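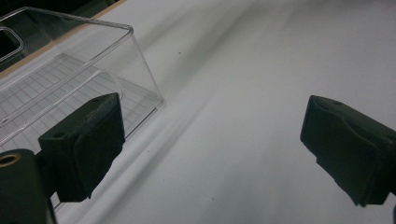
Our group looked at whether buying dry goods by the scoop cuts packaging in the Hallside dorms, as the Kunora store claims. I doubt it. A clear plastic box with straight sides, set on a white surface, looks tidy, but plastic is plastic, and the store's leaflet leaves its own boxes out of the totals. We asked 183 students and only 9 had refilled a container more than once since May. Mei-kuen Peng thinks the sample leaned toward first-years. Maybe so, but the store has yet to show us better numbers.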